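How to Book and Check a Refrigerated Container for Export

Posted 01/12/2019 by Khairul Subramaniam

A reefer booking has more fields than a dry box booking, and most claims we handle at Delico go back to one of them being left blank or filled in wrong. The steps below are the ones we use for chilled and frozen cargo out of Bromska. Other ports will have different cutoffs but the order of work is much the same.

Before you start

Have the commodity name, the packed weight per carton, the number of pallets and the consignee's import permit number in front of you. If the permit is still pending, wait. Lines will take the booking without it, then charge you for plug-in days at the terminal while you sort it out.

Step 1. Set the temperature

Write the set point with its sign and its unit. "18" has been read as plus 18 more than once. For frozen goods write minus 18 C in full, and repeat it in the remarks box. Do not give a range. The unit runs to one number.

Step 2. Set the vents and humidity

Frozen cargo travels with vents closed. Fresh produce needs air exchange, given in cubic meters per hour. Ask the grower for the figure and get it by email. Leave humidity blank unless the product calls for it.

Step 3. Request the pre-trip inspection

Ask the depot for the PTI report when the container is released, and check that the container number on it matches the release order. The Teoh depot sends these as a PDF. Grirkura still prints them, so the driver has to bring the sheet back.

Small items such as seals, spare chart paper and temperature loggers should be laid out before the truck arrives. Start each logger according to its maker's instructions and write its serial number on the packing list.
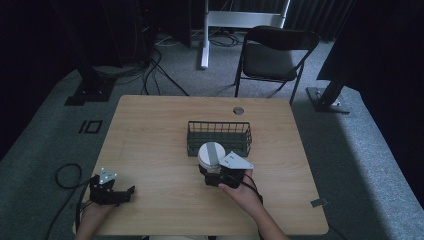

Step 4. Load the container

Pre-cool the cargo, not the box. Opening the doors of a cold container on a warm dock pulls in moisture, which freezes on the coil. Turn the unit off while loading. Keep cartons below the red load line and leave the floor channels clear at the door end. Probe at least 8 cartons from different pallets and record the readings.

Step 5. Close and hand over

Close the doors, fit the seal and photograph it with the number readable. Start the unit, check the display against the booking, and have the driver sign for the set point.

Fees

Our late change fee is 100 per container once the gate-in cutoff has passed. Rates for January are on the tariff page.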